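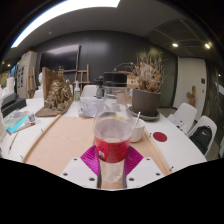
What goes on the table before a still life session starts?

One vessel with liquid in it, one upright plant form, one plain ground sheet, and as little else as the group can manage. Items that are not being drawn stay toward the back edge or go on the shelves.

STUDIO DRAWING 1
Handout 3: Transparent Vessels and Dry Plant Forms
Revised 2019-02-22. Replaces the sheet issued in July.

1. Scope

This handout covers the table setup and the first two drawings of the unit. Measuring by sight and the use of the plumb line were covered earlier and are not repeated. Casts and reliefs are treated in the next handout and are mentioned here only as background.

2. Table and ground

The tables are white and reflect light upward into anything clear. A sheet of kraft paper or thin card placed under the object reduces this and supplies a middle value. Set the sheet square to the long edge of the table. Strips of wood along the sides keep it from creeping and give two straight edges against which the ellipse at the base of a bottle can be checked.

Mark the position of each object before drawing. A round sticker on the tabletop is enough. Put the mark beside the object, where it can be found again after the table is cleared.

3. The bottle

A capped plastic bottle with a colored label is a better first subject than a wine bottle. The label is opaque, so it gives the eye a firm band to measure from, and the cap gives a dark accent at the top. Draw in this order:

Center axis, full height.
Height of cap, shoulder, top of label, bottom of label, base.
Ellipses at each of these levels.
Side contours, last.

The ellipses open as they drop below eye level. The most common error in the first drawing is to make the liquid surface a straight line while the base is drawn as a full curve. Both are circles seen at an angle and both must be drawn as such.

Clear water is hard to read at a distance. A cloudy liquid separates from the empty part of the bottle and gives a usable surface line. If the bottle is clear, add a few drops of white gouache and turn it over twice. Use the Grarilora student tube; the Leclerc gouache settles before the end of a session.

Treat the label as a curved surface. The printing is indicated by spacing only. Do not letter it.

4. Values

Five values are allowed: paper white, light, middle, dark, cap. Assign them before any shading is done and write them in the margin. What shows through the shoulder of the bottle belongs to the background and takes the background's value, shifted one step at most. 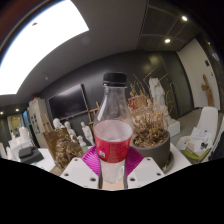 The background is therefore decided first. Against a dark wall the shoulders of a clear bottle read light at the rim and dark within. Against a white cast or pedestal the order reverses, and the contour may disappear for part of its length. Leave it out where it disappears — a line added there flattens the form.

Where a bottle and a plant stand close together, draw the gap between them as a shape of its own. Check its width at three heights.

5. The dry plant

Dried stems hold their position from one session to the next, which cut flowers do not. They are brittle. Lift by the pot, never by the stems, and keep the pot on its saucer if it has one.

Block in the outer silhouette as a single closed shape with straight lines. Find the main stems inside it. Seed heads and small leaves are placed as dark or light patches, with no outline. Students who begin with individual twigs usually run off the top of the page.

6. Materials

Vukorance gray paper, one sheet per drawing
Stosness charcoal, medium and hard
White chalk, second drawing only
Kneaded eraser
Plumb line

Fixative is used in the corridor with the outer door open.

7. To hand in

First drawing: bottle alone, line only, ellipses left visible. Second drawing: bottle and plant, five values, margin notes included. Write the table number and your seat position on the back of each sheet. Drawings go in the flat file, second drawer — sheets left on the tables are cleared at the end of the day.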